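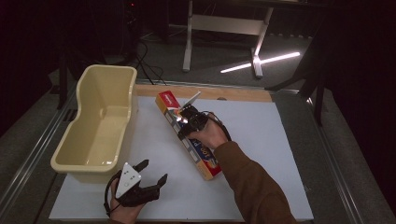
A plastic tub and a long cardboard box on a white board.

Keeping Household Papers When You Serve as a Councillor

Members elected to a town or district council receive a great deal of paper at home. Agendas, allowance statements, letters from residents and declarations of interest arrive in the same post as the gas bill. The following tips are issued by the Vumberg Members' Office for newly elected councillors and for those who share a house with them.

Separate council post on the day it arrives

Keep one tray for council business and another for the household. Post should be opened at a table, never in the hall, and each item should be dated in pencil in the top right-hand corner. Envelopes may be discarded unless the postmark matters, as it can with planning objections and formal notices.

Allowance statements

The basic allowance in Vumberg is paid monthly. Each statement should be checked against the bank entry and the two clipped together. Members who also sit on the Trilen joint board receive a second statement, printed on the same paper, and the two are often confused. Write the name of the body across the top before filing.

A member receiving 3072 a year in basic allowance and 1305 for chairing a panel should record these as separate lines in the household accounts. Travel claims go on a third line, with the mileage sheet behind them.

Declarations of property, shares and savings

The public register asks for interests, and most members find it easier to complete if a single sheet is kept at home listing land, shareholdings, paid posts and gifts. Use a ruled sheet and leave two blank lines under each heading. The sheet should be amended when something changes – a sale, a new tenancy, a directorship given up – and the old entry struck through with one line so that it can still be read.

Gifts brought to the house are easily forgotten. Note the giver, the date and the likely value on a card and keep the card with the sheet until the entry has been made.

Storage

A two-drawer cabinet is sufficient for one term of office. Members without a cabinet may use lidded boxes, provided that these are kept off the floor and away from outside walls. An ordinary archive box holds 400 sheets without bulging if the folders are stood on edge. Metal paper clips leave rust marks in a damp room; brass or plastic ones are preferred for anything to be kept beyond a year.

Papers from earlier councils, including the Peng ward files of 1996, should not be thrown away at home. They may be handed in at the Jumow Street office on any Wednesday.

Disposal

Confidential papers are to be shredded and the shreddings mixed before they are put out. Residents' letters fall under this rule even where the matter has been closed. Duplicate agendas without exempt items may go in the ordinary recycling.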